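Folding policy ignores the wrist cameras. Is my ablation wrong, or is this a real result?

Asked by Edis in Manipulation and Learning
Apr 20, 2026

Hello all. I work on cloth folding with two arms, and I am trying to write one section of my thesis about which camera is useful for what. I have one fixed camera over the workspace and one wrist camera on each arm. The policy is trained by imitation from 332 demonstrations, all collected by me and one labmate.

For the ablation I take the trained policy and at test time I replace the wrist images with black. I expected the folding to become much worse. It stayed nearly the same. When I blacken the fixed camera, the arms do nothing useful, they drift to one side and stop.

My supervisor says I should write "wrist cameras do not contribute to folding". I am not comfortable with this sentence. When I drive the arms myself I look at the wrist image all the time, specially to see if I have one layer or two between the fingers. So how can it be that the policy does not need it? Did I make a mistake in the method, or should I believe the number? I did 42 trials for each condition, same towel, same start position marked with tape.

Training is done with Puserach, default settings, if this matters.

Elmarie Nel

I had nearly the same problem in November and I lost a good part of the month on it, so I will try to write down what I learned. Please forgive the length.

Your number can be right and the sentence of your supervisor can still be wrong. You have two questions mixed together. One is "does this trained policy use the wrist image?" The other is "does the wrist image hold information that helps folding?" Blackening an input at test time answers only the first, and it answers it badly. A black image is something the network has never seen. Sometimes it breaks for this reason alone, and sometimes it is simply pushed back to what the other camera says. Your drift with the fixed camera off may be the first kind of problem, so I would not trust that half of the result either.

For the second question you have to train again without the wrist cameras, with the same data, the same number of steps and more than one seed. I used 4 seeds for each condition. It is slow, but one seed told me a wrong story and I believed it for a week.

Then there is your towel and your tape. If the cloth always starts in the same place, the fixed camera is enough to know where to go, and the fingers will arrive at the edge almost by memory. The wrist view becomes useful when the position changes, or when the material is thick and soft and closes around the fingers. We work mainly with fleece now. From outside you see the arms over a blue cloth and you cannot say much about the grip. From the wrist you see the folds running in to the fingertips. 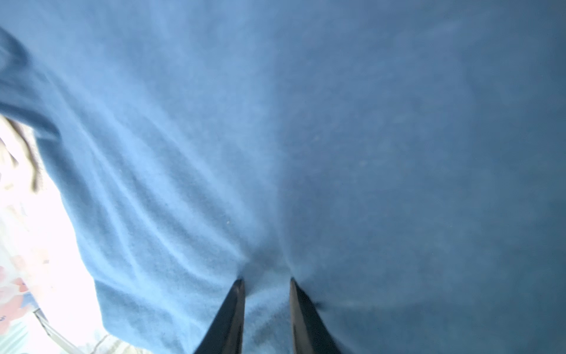
Wrist camera first, fixed camera second.

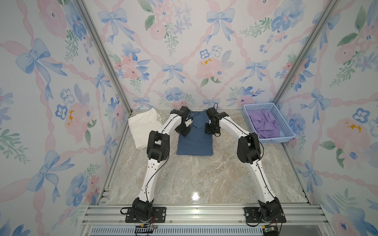
So what we changed in the method was the place where we measure. Before, we scored only the final fold, yes or no. Now we cut each trial into stages: reach, pinch, lift, fold, release. A person who does not know the condition scores each stage from the recording. For reach, the two policies were equal in our tests. For pinch they were not. The policy without wrist cameras more often closed on nothing or took a second layer, and after that it sometimes repaired the mistake by trying again. In the final score these repaired trials looked the same as the clean ones, and the whole difference was hidden.

I would do it in this order:

Score your existing recordings again by stage, before you run anything new. It costs you one day and no robot time.
Move the start position. We drew the positions from a list made in advance, and every condition got the same list.
Train the version with no wrist input.
If you still want a test-time ablation, do not use black. Put in a wrist image from another trial at the same stage. The network then sees something familiar but wrong, and if the behaviour does not change you can say with more confidence that it does not use this input.

One more thing. Look if your wrist images are overexposed. A bright area next to the cloth can pull the exposure so far that the edge of the fabric is hard to find. We fixed the exposure by hand and recorded again, and I think this helped, but I never tested it separately — so take it as an opinion.

For the thesis I would write something like: "With a fixed start position, replacing the wrist images with black at test time did not noticeably change the final success." It is less exciting, but you can defend it.

Trillen

wrist cams are always worth it, just keep them. more cameras = better policy. I would not spend thesis time on this. also try a bigger batch size

Magagula

I agree with most of what Elmarie wrote. Only to add about the trial numbers: with 42 per condition you can see a big difference, but you will not see a small one. "Nearly the same" should have an interval next to it. When I did this for a drawer task, two conditions differed by 13 trials in the first session and the gap became much smaller in the second, with nothing changed that I know of. Also mix the order of the conditions. If you run all of one in the morning and all of the other after lunch, the light and the motor temperature are different and you measure this too.

To Trillen: more cameras did not help in my case. With few demonstrations the extra view gave the network one more thing to overfit on.

Comment from Edis

Thank you, this is very clear. I started to score by stage this afternoon with my labmate, who does not see which condition it is. In the recordings I have finished there are already several second tries at the pinch which I had counted as normal successes. I will make the position list tomorrow. Elmarie, did you count a second try as a failed pinch, or did you have a separate category for it?

Elmarie Nel

Separate category. We wrote down the first pinch as failed and then added the number of tries until the cloth was held. If you only write "failed" you cannot get the tries back later without watching everything again, and I have done this once already.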